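Drolville Neighbors > House and Home > Paint, Floors, Walls

Thread: Greige regret, or, how I learned to fear the north window

ksman_usman
We moved into the Prunton Street place in January and painted the whole downstairs one color, because the previous owners had gone with seven and I wanted to lie down. The card said warm gray. By breakfast it's olive. At dinner it's the color of a filing cabinet that's been through a divorce. I have 88 square feet of it in the hallway alone and I walk past it all day feeling judged. Is there a fix that isn't repainting? My wife says the fix is repainting.

ailbhe_s
Your wife is right. But swap the bulbs first. What's in there now?

ksman_usman
Whatever came with the house. One of them buzzes.

ailbhe_s
So you've spent a weekend and 200 dollars on paint and you're looking at it under a buzzing bulb. OK. Get warm white, same kind in every fixture, and look again after dark. Morning is a separate problem. North light is cool and it will pull the green out of any gray that has some in it, and most of the "warm" ones do.

Nalero_Ruwan
Disagree on the bulbs. I did that whole dance and ended up with a living room that looked fine from 7 pm on, so basically a restaurant. The trouble is the undertone. Hold a sheet of plain printer paper flat against the wall at noon. If the wall goes muddy next to it, no bulb on earth is going to help you.

ksman_usman
Did the paper thing. It went muddy. It went so muddy I put the paper back in the printer and didn't mention it to anyone in the house.

Two flat areas meeting, one grayer and one browner, and you'd swear the gray one was green:

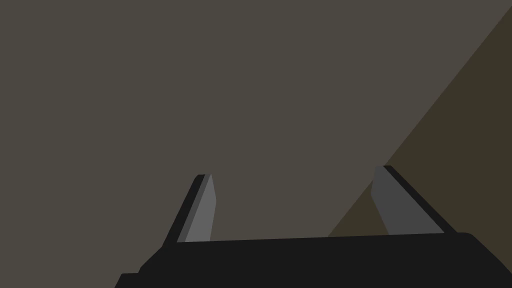 Abimbola Osagie: You're all blaming the wall and I'd look at the trim. Brown baseboards next to a gray with olive in it will make the gray look greener every time. Kayode, what color is your trim?

ksman_usman
Brown. Very brown. Original, I was told, in the tone people use about a war wound.

ailbhe_s
Oh no.

Nalero_Ruwan
Please don't let them talk you into painting original woodwork. I will drive over there.

Abimbola Osagie
I didn't say paint it. I said look at it. Put a strip of white poster board along five feet of baseboard and stand back. If the wall calms down, you know what you're dealing with and you can pick a new wall color to suit the wood. Something creamier, probably. Gray and old wood mostly put up with each other.

ailbhe_s
I still say bulbs first. They're the cheap part and he needs one that doesn't buzz anyway.

Ifeanyi_A
My sister paid a color consultant up to 3,000 for a whole-house plan and every room came back off-white. She's very happy. I'm just passing it along.

ksman_usman
Poster board is down. The wall does look better. The dog has eaten one end of the poster board. My wife has picked up a cream sample and left it on my keyboard, so I think the vote is in.

Nalero_Ruwan
Test it on two walls before you buy gallons. And leave the trim alone.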